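Subject: Re: [cabin-owners] Letting the Hedlund units through Stindano next winter

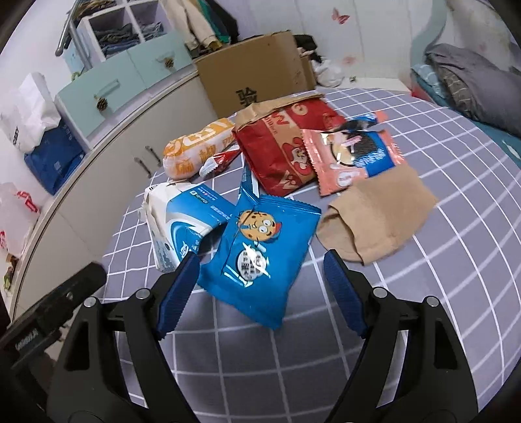

I've read Eino's message twice now and I still don't see where the extra money is supposed to come from. I own one unit, 4B, and I've rented it out through the front desk since I bought it. I'm not against changing. I'd just like somebody to show me the sums first.

On 11 December 2022, Eino Kauppinen wrote:

> Hi all,
>
> I had a good call with Stindano about taking over bookings for all the Hedlund units. They already handle the Caston building across the road and say the owners there are very happy. The main points:
>
> - They guarantee 50 booked nights a season for each unit.
> - They set the nightly price and change it with demand.
> - There is a one-time setup charge of $900 per unit for photos, linens and a keypad lock.
> - Owners keep 4 weeks a year for their own use.
>
> They want an answer from us as a group, and I think we should say yes. The front desk is fine, but it isn't bringing in new people.
>
> Eino

> They guarantee 50 booked nights a season for each unit.

Guarantee how? If my place gets 38 nights, do they pay me for the other 12, and at what price? I looked through the sample contract Eino forwarded and the word "guarantee" isn't in it. The closest thing is a line in the section on marketing that says they will "target" that number. I can target it too. Also, "season" isn't defined anywhere. If it runs from October until the lifts close, 50 nights isn't much for a ski-in unit. I'd expect to do that well with the desk in a decent snow year.

> They set the nightly price and change it with demand.

This is the one that bothers me most. There's no floor in the contract. In a slow week they can rent a two-bedroom with a fireplace for less than it costs to clean it, and they still take their cut. I'd want a minimum price for each unit, in writing, that can't be changed without the owner's okay. Has anyone asked for that?

> There is a one-time setup charge of $900 per unit for photos, linens and a keypad lock.

I already have linens. I already have a keypad lock, the Nulen one, same as most of the second floor. Would they use it or make me buy theirs? The contract says "approved hardware" and doesn't list any. I'm also not clear on who replaces the linens when they wear out, so I doubt the $900 will be the last bill.

> Owners keep 4 weeks a year for their own use.

Yes, but look at the attached calendar. The two weeks around New Year's are blocked out, and so is all of Presidents' week. What's left is mud season and the gap before the lifts open. Those of you who bought so you could ski with your kids over the holidays should read that page before you vote for anything.

As for the Caston owners being very happy, I'd like to hear it from a couple of them and not from the company's sales person. I did talk to one in the parking lot. She said her bookings were up and her check was down, and she couldn't get a statement that explained it. That's one person, and she may have had a bad year for other reasons. Still, it's one more Caston owner than we'd heard from before.

I'd also ask what happens if we want out. The way I read it, the term is 2 years and it renews by itself unless you give notice by October. Any booking they've already taken after that date has to be honored, at their price and with their fee. So if you sell your unit partway through the winter, the buyer gets those bookings whether they want them or not. My guess is that would put some buyers off.

Eino, I know you put time into this and I'm grateful that somebody did. The desk could do a lot better – the website still shows the old lobby, and I've had guests tell me they couldn't find a way to book online at all. But I'd rather push the desk to fix that than sign the whole building over on the strength of one phone call.

Could you send the list the full contract, with the fee page? The copy I got skips from page 6 to page 8.

4B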